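Is 200 demos of sorting trash really 200 demos?

Forum > Manipulation > Data gathering

tallgrass_mo
Started on the household sorting task on Thursday. Plan is 200 demonstrations with the hand-held grippers, one in each hand, no arm involved until training. Items are caps, wrappers, plastic bags, torn cartons, bits of cardboard, all the stuff that ends up on a table after somebody unpacks groceries. I'm at 65 so far. Before I sink another weekend into this, does anyone have a reason to believe the count matters? Everyone quotes a number and I have yet to see anyone say where it came from.

pinion_9
200 is fine. We did 200 for the drawer task on the Dollden setup and it worked.

tallgrass_mo
Worked how? On the same drawer?

pinion_9
Same drawer, yes. Different days though, different light.

rustbelt_ruth
So it learned your drawer. I have nothing against your drawer, but that's one drawer. I went through the Jallgate writeup last month and it was the same story. Great success rate, and then you get to the table in the back and see that the test objects were the training objects turned sideways.

Mebrat Abera
I think you're being hard on them. The Jallgate people said plainly that it was a same-room test. You have to start somewhere, and a policy that works in one room is more than most of us have.

rustbelt_ruth
They said it on page 10. The title said "homes".

Mebrat Abera
Fair enough about the title.

oldsolder
My two cents, having wasted most of April on this. Two things hurt us more than the count.

First, we all grasp like people who already know what's going to happen. You do a cap 40 times and by the end you come in at the same angle every time and never miss. Then the robot misses by a hair and has no clue what to do next, because you never missed. Go miss on purpose. Drop it, pick it up again, keep the recording.

Second, tidy tables. Stop laying things out in a row before each take.

pinion_9
Recording drops on purpose sounds like a good way to teach it to drop things.

oldsolder
Cut the drop, keep the recovery. Start the clip when the thing is already lying where it shouldn't be.

pinion_9
Then you've got a demo that starts in a strange spot. That's all it is. I don't see why that needs a theory.

oldsolder
Call it what you like, we got our regrasp from it.

Wubit Asfaw
Question for the original poster. Are both grippers doing something in every take, or is the second one just along for the ride? We had nearly half our set ruined that way. The left hand hovered, and the policy learned to hover. Very faithfully.

tallgrass_mo
Good question and I don't love my answer. On the caps the second one mostly waits. On cardboard it's meant to be useful, one holds and one pulls. I'll go back through the 65 and tag them. I suspect I know what I'll find.

Wubit Asfaw
Tag by item too. Bags were the ones that fooled us. Clear plastic looks different every time you breathe on it, and our numbers were all carried by the hard objects.

hexkey_dan
Has anyone tried the Zheng relabeling script for this? It's supposed to sort takes by which hand is active.

rustbelt_ruth
Tried it. It goes by gripper opening, so a hand that holds something still for ten seconds counts as idle. Holding still is half of what a second hand is for. I'd do it by eye.

hexkey_dan
That's a lot of watching.

rustbelt_ruth
It is. I'd still rather watch 65 clips than trust a number.

Mebrat Abera
If I were choosing, I'd stop at 100 in this room and take the grippers to a different table. Other cloth, other clutter, somebody else's hands. I can't prove it beats another hundred where you are, but I'd bet on it.

pinion_9
And I'd bet on finishing the 200 first. Switch halfway and you won't know which change did what.

tallgrass_mo
You're both guessing, and so am I. What I can do is hold some items back. Ovilden's checklist says to keep a few objects out of training entirely, and I skipped that part because it felt like throwing away work. So the cartons come out of the set. If it can't pick up a carton after everything else, I'll post that here too – with the failures, and without a highlight reel. Teal screw cap is the current item, other gripper over by the torn cardboard, and the rest of the junk stays where it fell.
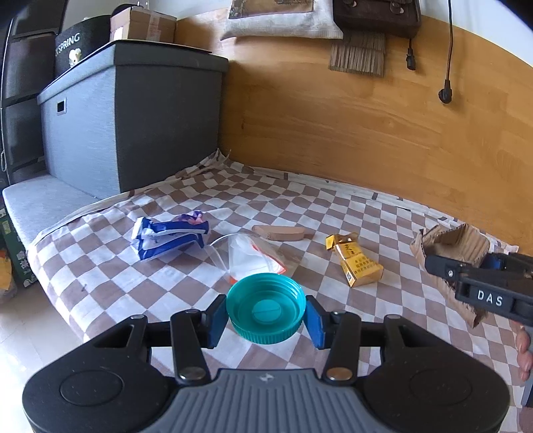
I'm going to do the tagging before I record anything else. If the second hand is idle in most of them I'll probably scrap the cap takes and redo them with a job for both hands, even if that puts me back under 65. Wubit, if you still have your tag list, I'd like to see how you split up "holding" and "waiting", since I can already tell I'm going to argue with myself over that one.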